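The winch house at Portela still has its roof, though the doors went years ago and sheep shelter there in bad weather. From the step you can see straight down the line of the old incline to the river, 300 feet below, and on the far bank the stone footings where the Bernau wharf stood. Between the two, for 58 years, ran the only railway the valley ever had.

It was never much of a railway. The wagons went down loaded with slate and came up with coal, flour and lamp oil. There was no engine on the slope itself. A full wagon going down pulled an empty one up, and the winch was there for the days when the loads didn't match. Passengers were forbidden by the company and carried anyway, mostly on market day.

Aurora Mota has spent much of her retirement piecing the story together. Her grandfather was a brakesman on the incline, and she grew up with his lamp on the kitchen windowsill. "He talked about the noise more than anything," she says. "You could hear the rope from the chapel."

The company papers are thin. A letter book survives, kept by the manager, Gervásio Bastos, and it deals mainly with money he was owed. He wrote to the Terkell quarry every month about unpaid tolls and seldom seems to have had a reply. In one letter he complains that the quarry had sent down 2,000 slates in a single morning without notice, and that the wharf had no room to stack them.

The wharf was the weak point from the start. The river silts badly on that side, and boats of any size could come alongside only near the top of the tide. Bastos asked for a longer jetty and got a shorter one. When the road bridge opened upstream, the quarry began sending slate out by cart, and later by lorry, and the incline was left with coal.

It closed one Monday in May. The last wagon went down with 15 sacks of flour that had been delivered to the wrong end, and the rope was sold the same week to a farmer who used it for years to drag timber.

Rosalind Szabo, who farms the land on the upper section, has kept the trackbed clear. A few of the stone sleepers are still in place, with the bolt holes worn oval. Others turn up in walls and gateposts, and one serves as a doorstep at the post office. She doesn't mind walkers so long as they shut the gates – the lower one has a chain that needs looping twice.

The lower section is harder going. Brambles have closed the cutting below the second bridge, and the path drops to the lane there and rejoins the line by the weighbridge hut. Silvana Lacerda's survey of the wharf, made at low water over two summers, shows that the jetty piles are still standing under the mud in two uneven rows. Her drawings are held at the village reading room and can be seen on request.

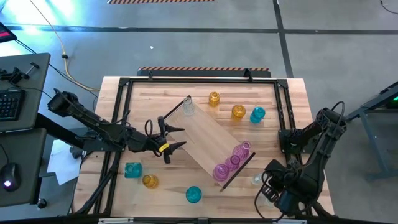

Can you still walk the whole length of the incline?

Most of it. The upper section is open down to the second bridge, and from there the lane takes you round the overgrown cutting to the weighbridge hut and on to the river.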